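Bench and hand tool check – monthly, October
Done by: Abena Sowah
Copy to: Thijs Kramer, Emanuel Coman

Marks used: OK / see comment / FAIL

1. Hand tools

1.1 Hex keys off the bench when not in use – see comment. Some loose on the top again, rest in the white tray. Sizes all mixed, black and silver together. Tray is fine but please put them back in it.

1.2 Ball ends, wear – see comment. Run a thumb over each one. Rounded over or chipped = bin it, don't put it back "for now". Tudor still has two of the Stirnano ones in his drawer from last time, not checked.

1.3 Plastic sleeves – OK. Big red one is the one people lean on so look for splits near the bend and any twist in the sleeve.
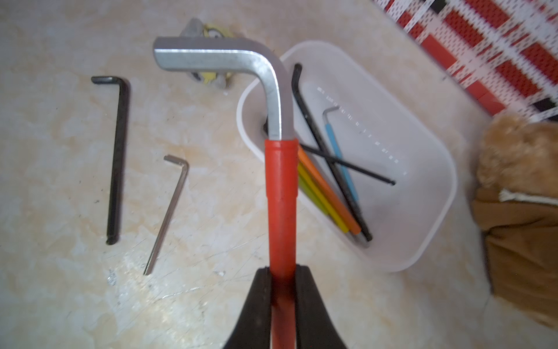

Bare steel ones, wipe with the oily rag, not the wet cloth. Had surface rust in the summer becuase of the wet cloth.

1.4 No extension tubes on hex keys – OK. None found. Reminder that the sticker limit on the Treneo clamp is 10 Nm, and a tube will go well past that.

2. Bench top

2.1 Surface clean, no grit – see comment. Few small scratches and specks. Not deep. Cream marble pattern hides dirt so wipe even if it looks ok.

2.2 Load – OK. Nothing heavy stored on it. Some 86 kg was the most we had on there, limit is 100.

2.3 Metal trim along the back – OK. Press along the length, it should not lift. Emanuel reglued one end with Florker, holding so far.

3. Walls, hooks and soft items

3.1 Plaid panels – OK. Check corners for peeling.

3.2 Hook rail – OK. Pull down on each hook by hand. Tools with sharp ends do not go on here, full stop.

3.3 Hanging items – see comment. Yellow frog is on a thin string loop. Fine for a soft toy, wouldn't trust that string with anything heavier. Replace string if frayed.

3.4 Soft toys on the bench – see comment. Brown bear in the hooded outfit is lying on its side by the wall. Keep it away from the oily rag pls. Neck cord to be checked for loose ends, Qiuyue has the form for that.

3.5 Trays – OK. White plastic, look for cracks at the corners. Spare ones from Oprea are under the sink.
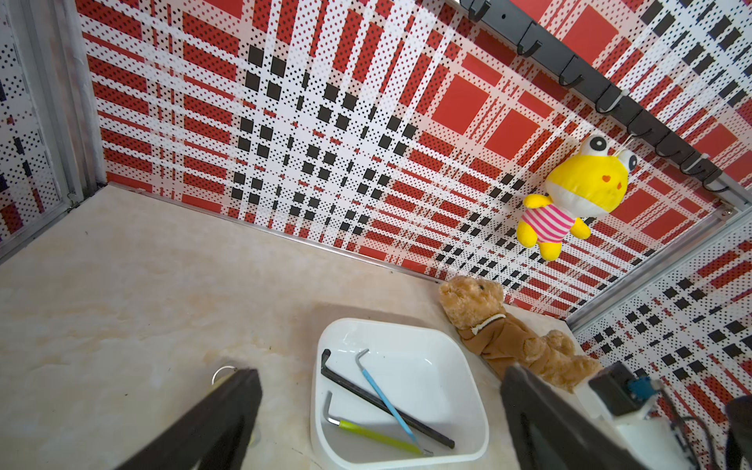
4. Still open

Tudor to bring his two keys for checking – before next round
Hex keys sorted by size, anyone with ten minutes
New oily rag tin, lid doesnt close – Thijs
String for the frog, Abena
Last month's sheet never got signed – Emanuel, it's in the blue folder, page 2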